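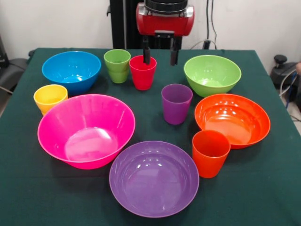

Staff news > Sites > Hestham

Mon 27 November
By the Hestham newsletter desk

The returns room gets a new starter

Anyone who has worked a January in returns at Hestham will know the sound of picnicware coming back. Customers buy it in the sun, use it twice, and send it home to us in a carrier bag, cups jammed inside cups and bowls in colours that never quite match the order note. Somebody then has to pull the lot apart, check it for cracks, and put it back into sets. For as long as there has been a Hestham, that somebody has been whoever annoyed the rota.

Since March a robot arm has been learning to do some of it. It works at a small table in the side room off Bay 5, practising on bowls and cups from the Stutell range, and it does so with the air of a person trying to get a contact lens out of a sink. Picking up a cup means getting one finger down inside the rim and the other outside, then closing them. You or I do this before breakfast without noticing. The arm has been given eight months and its own extension lead.

Progress is real, all the same. On a good day it now sorts 60 pieces an hour by colour and type. A practised human does 200, while also discussing last night's telly. Management would like it noted that the arm doesn't stop for lunch. The returns team would like it noted that it stops for plenty of other things, chiefly cups stuck together, which it regards as one very interesting cup.

So what changes, and for whom? We asked for a plain answer and got most of one.

No jobs are going from returns because of the arm. That has been put in writing, and the letter is on the board by the kettle, next to the one about the kettle. The four posts on the sorting bench stay as they are until the end of the trial. What does change is the shape of the shift. Two people at a time will spend mornings with the arm, setting out its pieces, clearing its mistakes and filling in the log. They get a day and a half of training over at Fondville and go up one pay band for the hours they do it. A few people have asked why it isn't for the whole shift. It's a fair question and the answer so far has been "we're looking at it".

The bench itself has been raised, which was asked for years before anybody mentioned robots. It took the arrival of a machine with no back to get something done about ours. We are grateful and will say no more.

There are grumbles too, and it would be a poor sort of newsletter that left them out. Some of the team liked sorting. It was the quiet bit of the day, you could sit down, and your hands knew what to do. Minding an arm means watching it, and watching is harder work than it looks, especially when you could have done the thing yourself by now. One colleague compared it to teaching a teenager to reverse park, except that the teenager eventually wants to leave the house.

Others are enjoying it more than they let on. The log has become quite competitive, and there is a column for "best drop" that was certainly not on the form Magnusson sent us.

By the end of the trial the arm should have handled 2,595 pieces on its own, from bag to box. If it gets there, the next step is a second table and a proper talk with the whole shift about hours. If it doesn't, the side room goes back to being where we keep the Christmas tree.

Names for the January training days go on the sheet outside the returns office. Please use your own name this time.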